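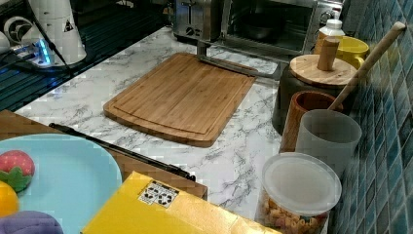 Sidari Code of Practice for Robot Manipulation in Domestic Kitchens
Progress report to the Nandia Fund, second reporting period
6 min read

Summary of the period

The Sidari project was funded to produce a working code of practice for laboratories and small firms that operate robot arms in kitchens built or furnished like those in ordinary homes. The first reporting period was spent on a survey of existing in-house rules. The second, covered by this report, was spent applying a draft code at the Durkville site and revising it in the light of what operators could and could not follow.

Work is on schedule in three of the four areas set out in the grant agreement. The fourth, the external review, began late and will extend into the next period. No additional funds are requested. A small transfer between budget lines is described under Resources.

By the end of May the Durkville team had logged 2468 manipulation runs, of which 1622 were carried out under the revised draft. The remaining runs used the original draft and are kept in the record as a basis for comparison. Both sets are stored with the version of the code that was in force at the time, a practice we adopted after finding in the first period that older logs could not be matched to the rules they were meant to test.

Status of the draft code

The draft now contains 15 clauses, grouped under four headings: preparation of the counter, conduct of a run, interruption and recovery, and records. Several clauses from the earlier version were merged. Two were withdrawn entirely: a clause on operator clothing that repeated general laboratory rules already in force at every partner, and a clause on floor markings that could not be applied in a galley kitchen.

The clauses on counter preparation received the most attention. Domestic kitchens differ from test benches in that the counter is already occupied. The original draft asked operators to clear all objects not required for the task. Operators complied, but the result was a bare surface that told us little about how an arm should be run in a furnished room. The revised clause allows household items to remain, provided that each falls into one of three classes:

Task items, which the arm is expected to contact.
Standing items, which stay in place and which the arm must not contact.
Restricted items, which must be unplugged, emptied, or moved out of reach before the arm is powered.

Heating appliances are restricted items by default. An appliance may be reclassified as a standing item only after it has been disconnected at the wall and a second person has confirmed this on the run sheet. Glass is permitted as a standing item but may not be placed between the arm and its task items. The use of toy or artificial food in place of real food is recommended for any task that does not depend on the properties of the food itself.

The class of every item is recorded once at the start of a session and again whenever the layout is changed. In the first weeks this second entry was missed often. The run sheet has been rearranged so that the layout field sits directly above the start time, and omissions have fallen since the change. We do not yet have enough sessions to report a rate with confidence.

Conduct of a run

The revised draft sets a maximum continuous session of 60 minutes for a single operator, after which the operator must hand over or stop. The earlier draft gave no limit. The figure was chosen after discussion with the operators and matches the point at which the Durkville team had already been changing shifts by custom. Reviewers have asked for evidence in support of it, and a short note is being prepared.

During a run, one person holds the stop control and has no other duty. This clause has been the most difficult to staff. At Durkville it has been met in full, but smaller partners have told us that they regularly work with two people, one of whom is also adjusting the layout or watching a screen. We considered a weaker form of words and decided against it. The clause stands, and guidance will be added on how a team of two can divide a session so that layout changes are made only while the arm is unpowered.

A new clause covers reach. Before the first run of a session the operator moves the arm slowly through the outer limits of the planned task and notes any standing item that comes within the clearance distance. The item is then moved, or the task is narrowed - both outcomes are acceptable, and both are recorded.
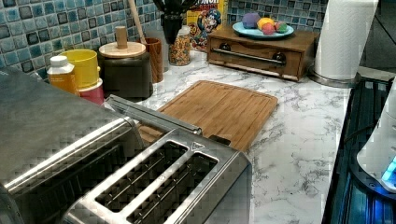 Umesh Kandpal objected to the clearance clause at the spring review meeting, on the ground that a single distance cannot serve both a heavy canister and a light bottle. A light object near the arm, he argued, is more likely to be tipped by a cable than by the gripper, and a rule that measures only from the gripper will miss the more common fault. He asked that the clause be rewritten around the whole moving assembly, including any cabling that travels with it, and that operators be told to check the slack before every session.

The project accepted this objection in part. The clearance distance is now measured from the nearest moving part, with cabling included by name. A cable check has been added to the opening routine. We have kept a single distance for all objects for the present, on the view that a graded table would be consulted rarely and remembered badly. The question will be put to the external reviewers with both options set out in full.

Interruption and recovery

The clauses on interruption have been reordered to follow the sequence in which an operator would need them. Stop first, then remain clear, then note the position of the arm and of any item it holds, then decide on recovery. Under the earlier draft the written note came last, by which time the layout had usually been disturbed.

Recovery by hand is permitted only with the arm unpowered. Where an arm will drop or sag on loss of power, the partner must write a local procedure and attach it to the code. Two partners have submitted such procedures. The third is expected before the next meeting.
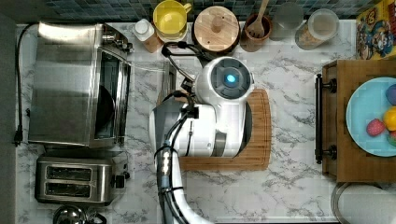

Local procedures have proved useful beyond their original purpose. The one submitted by the Phùng workshop included a short section on cleaning, covering the wiping of surfaces and the handling of items that are returned to a kitchen used by staff. The draft code was silent on this point. A clause has been prepared under which any object touched by the gripper is treated as laboratory equipment until it has been washed, and may not be used for eating or drinking in the meantime. Uyên Tô is drafting the accompanying guidance, which will also address shared rooms where a kitchen is used for testing on some days and for lunch on others.

The same section raised the matter of signage. At present the draft requires a notice at the door whenever an arm is powered. Phùng has proposed that the notice remain in place whenever an arm is mounted, powered or otherwise. We are inclined to agree and will bring revised wording to the next meeting.

External review

Invitations to review were sent later than planned. The delay arose from our decision to finish the clearance clause first, and in hindsight the draft could have been circulated with that clause marked as open. Reviewers have been asked to comment on three matters in particular: whether the clauses can be followed by a team of two, whether the item classes are clear to a person seeing them for the first time, and whether any clause conflicts with rules to which the reviewer's own institution is bound.

Early responses have been constructive. One reviewer considered the code too long for display in a working area and suggested a single sheet for the wall. A draft sheet is now in use at Durkville, with the full code kept in a binder beside it.

Resources

Staffing is unchanged. Spending on travel was below plan, as two partner visits were replaced by calls. Spending on printing and materials was above plan, owing to the repeated revision of the run sheet. With the Fund's agreement we propose to move the unspent travel allowance into materials. The sum falls within the limit for transfers set by the grant agreement, and a revised budget table has been sent separately.

Risks

The main risk to the project remains uneven use of the code among partners. Durkville applies it to every session. Elsewhere it has been applied mostly to sessions planned for the project, while routine work continues under older in-house rules. A code tested only on selected sessions may look easier to follow than it is. Partners have been asked to nominate one week of routine work, to be run entirely under the draft and logged in the usual way.

A lesser risk concerns the records themselves. Run sheets are completed by hand and entered later, and some entries are hard to read - the abbreviations for standing and restricted items are the usual cause. Full words will be printed on the next version, with boxes to mark.

Planned work for the next period

Complete the external review and publish a response to each comment received.
Settle the clearance clause, with or without graded distances.
Issue the cleaning guidance and the revised signage wording.
Prepare the note on session length.
Collect and compare logs from the nominated weeks of routine work.

We ask the Fund to confirm the proposed budget transfer and to indicate whether it wishes to receive the draft code before or after the reviewers' comments have been addressed. Copies of the current draft and the run sheet are available from the project office on request.

Contact the Sidari project office, Durkville | Copyright Sidari project, all rights reserved | Back to top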